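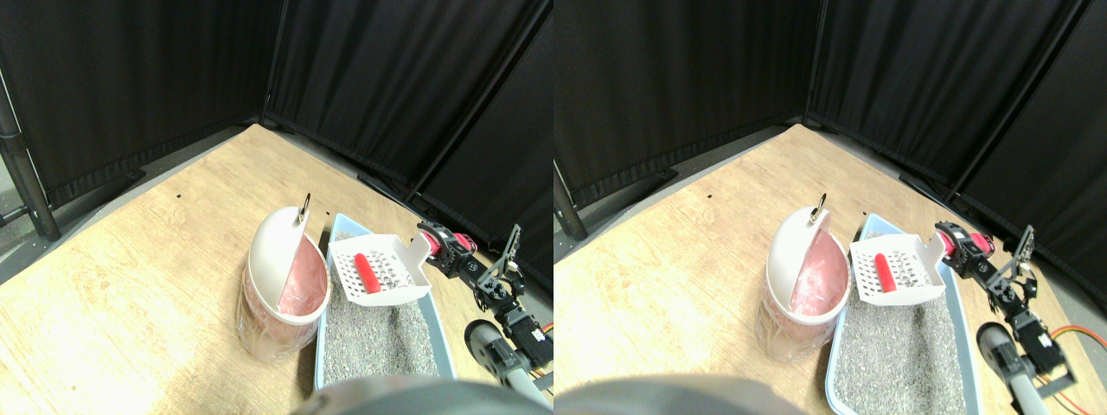

Bianka Vörös wrote in under my last post to say I was being unfair to the new women's futsal league, that every league has to start somewhere, and that I should at least wait for the first whistle before complaining. Fine. I waited. We are 7 rounds in now and I still have questions.

Posted Tuesday, February 11, 2020
By the Back Post Blog

My problem was never with the players. I drove out to the Druvent gym on Saturday for Trula against Denia and it was a good game, quick and bad-tempered, with a goal from the halfway line that the Denia keeper will be hearing about until summer. Trula won 4-3. I'd pay to see it again.

What I don't buy is the story around it. Back in October the league told us crowds would pass 200 a night by the new year. The announcer on Saturday gave the attendance as 83, and he read it out like good news. Maybe it is. But then stop mailing me newsletters about "explosive growth" and tell me what the plan is for the other seats.

Bianka also says the schedule has settled down. Has it? Dobos have had two home games moved, one of them on a day's notice, and the makeup dates are still listed as "to be confirmed." A parent in the row behind me had taken an afternoon off work for a game that got shifted to the morning. She was not in a settled mood.

Then there's the fee. Each club was asked for a little over 50 dollars per player in January, on top of what they paid to enter, for "broadcast costs." I have tried to find the broadcast. There is a page with a countdown clock on it that reached zero two weeks ago and has stayed there. If somebody has watched a full game online, send me the link and I'll put it up here with an apology.

She's right about one thing - the refereeing is better than last year's. Two officials per game, both of them awake, and they call the fifth foul when it's the fifth foul. I gave them a hard time last spring and I'll take some of that back.

So I'll keep going. Dobos play Trula next, assuming it stays where they put it, and I'd pick Trula by two. I'm told the playoff format will be announced "shortly." I was told that in the fall, too.

6 comments | 11 shares

Contact | © 2020 Back Post Blog | Back to top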